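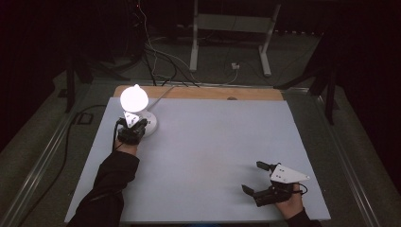

A small white lamp with its round shade lit up.

How Does an App Get Made?

Hi! I'm Rosário Meireles, and I make apps. When I tell kids that, they usually ask me two things. Do I get to play games all day? (No, sadly.) And how do you put an app together in the first place? That second one is a great question, so let's get into it!

An app is a set of instructions for a phone or a tablet. The instructions are called code. A phone is very fast, but it can't guess what you mean. If you told your little brother "get ready for school," he'd know that means shoes and a backpack. A phone would need every single step, in order, including which foot goes first.

Let me tell you about one I made called Plullitz. It's a puzzle game where you slide colored fish into the right ponds. There are 28 levels, and level 19 still makes me grumpy.

First I drew it. On paper! I used a pencil and lots of eraser, and every piece of paper was one screen. One had the start button, one had the ponds, and one said "You did it!" with a fish wearing a hat. Then I put the papers on the kitchen floor and pretended my finger was tapping on them. My friends at Lelline, the little company where I work, took turns too. They kept tapping the fish's hat. So I made the hat do something — it spins now.

Next came the code. There are lots of languages for writing code, just like there are lots of languages for talking. You don't have to know them all. Here is a bit of what my code says, if I turn it into plain English:

If the red fish is in the red pond, play the splash sound.
If all the fish are home, show the next level.
If the player taps the hat, spin the hat.

See that word "if"? Programmers use it all the time. It lets the app choose what to do next.

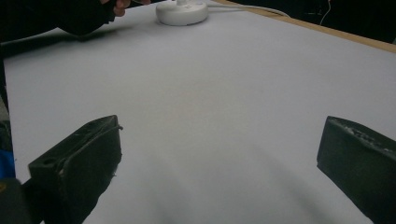
Then you have to hunt for bugs. A bug is a mistake in the code, and every app has had some. My worst one was in level six. If you moved a fish too quickly, it swam right off the screen and never came back! I looked for that bug for two whole evenings. I'd typed 330 where I meant to type 300, so my pond was wider than the screen. One wrong number!

After that, other people try it. They're called testers, and the best ones are kids, because kids tap everything. One tester in Nogueira, the town where I grew up, played with her tablet upside down and found a bug I'd never have found. Thank you, upside-down tester!

When the bugs are fixed (well, most of them), the app goes to an app store. The people who run the store check it to see that it follows their rules. Mine took a while, and I ate a lot of toast while I waited. It came out in December, and 600 people got it in the first month. I danced in my socks.

I'm working on a new one now, called Omitz. It's got owls in it. I'm still at the paper part, so the owls look a bit like potatoes.

Want to try? Think of an app you wish you had, and draw the first screen. Then draw what happens when somebody taps the biggest button.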